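botuter-singles
README, last touched September 24, 2019

List of singles and EPs put out by small labels, scraped by hand (mostly mine) from sleeves, press mails and shop pages. 2543 rows, one per release. Started in April as a way to keep track of the Ekmont back catalogue, then it grew.

Files
singles.csv – the main table
artists.csv – 141 acts, with aliases
notes.txt – odds and ends, read before moaning about dates

Columns: artist, title, b_side, label, format, length_sec, released. Blank means don't know. Zero in length_sec also means don't know, sorry, old habit.

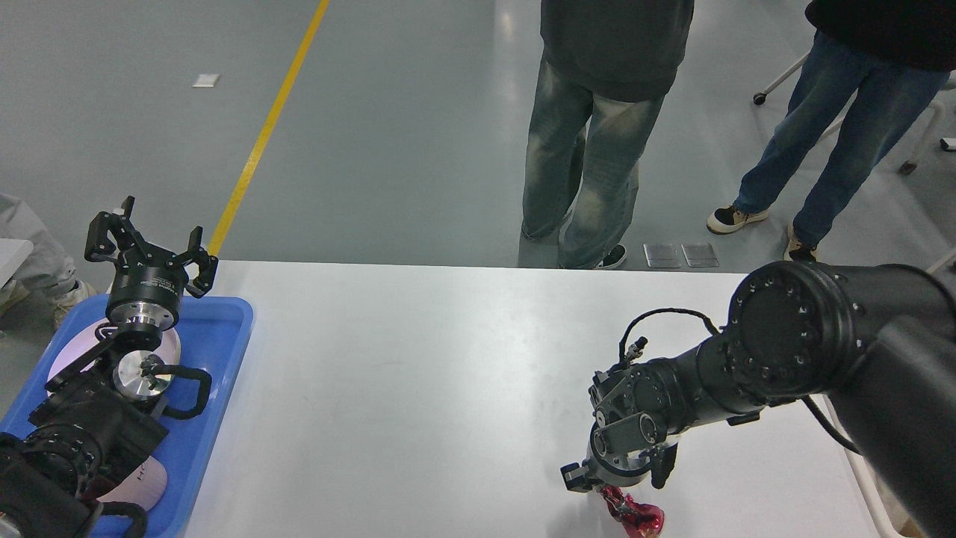
Black robot hand over a small red item, blue tray to the left.

Known problems
Vavaria reissues are listed twice in places, once under the orginal label. 97 rows have no b-side where there probably is one.
Alaoui is both a band and a solo act. Check artist_id, not the name.
Remixes: only in if they came out on thier own.
About 80 release dates are month only.

Loading: plain UTF-8, commas, quotes round titles. Excel mangles the accents – use import, don't double click.

Fixes welcome, send a row number and where you saw it. No streaming links please, they rot.

Kept by Reda Ashour. Free to use, credit is nice. Next up: split singles get their own table.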